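Water rings and dry patches on butcher-block table where cups sit
Posted in Home Surfaces — 476 views

Meriem Abdel Rahman
August 4, 2025

I have a butcher-block table made of long strips in mixed tan and honey tones. It was finished with Larent clear oil in June, two coats, wiped off after 20 minutes each. Cups stand on it all day. Pale rings have appeared where they sit, and the wood between the rings looks dry and slightly rough. The rings do not wipe off with a damp cloth. Is this finish failure or moisture in the oil layer? I would like to avoid sanding the whole top.

Doaa Ghoneim

Pale rings in an oiled surface are usually moisture held in or just under the finish. Dark rings are a different matter and mean water has reached the wood, often with some iron present. Yours should respond to a local repair.

Let the table dry for two days with nothing on it. Rub each ring with a gray abrasive pad, along the strips and never across them. On a butcher-block top the strips may differ in density, so check after every few strokes. Wipe off the dust with a dry cloth. Apply a thin coat of oil to the ring and feather it 6 inches past the edge. Wait 20 minutes, wipe completely dry, and repeat the next day. Lay used rags flat outdoors until they are stiff, as oily rags can heat up and ignite.

If the roughness remains, the grain has been raised by water. Sand lightly by hand with 220 grit and oil again. Two coats in June was thin for a table in daily use — I would plan on four.

Panya Somboon

just use coasters. mayonnaise also works on the rings, leave it overnight

Tarek Zerouali

Mayonnaise can work on a lacquered top. On bare or thinly oiled wood it leaves a smell, so I would skip it.

I agree with Doaa on the method. One addition: check the bottoms of the cups. Many ceramic cups have an unglazed foot ring that holds water after washing and releases it slowly onto the table. Turn one over and run a finger around the base. If it feels chalky, dry it with a towel before setting it down. I keep mine on a Skasstead cork mat, and the top underneath has needed one coat of oil in two years. Lift the mat every week or so to let the wood breathe, and keep the cups grouped at one end so that any later repair stays small. 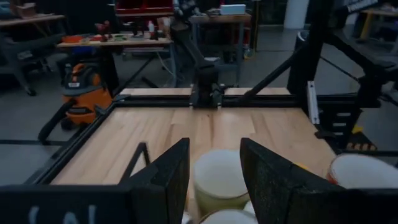 For a table in daily use, test the finish every few months with a few drops of water. If they bead for five minutes, leave it alone. If they soak in and darken the wood, it is time for another coat.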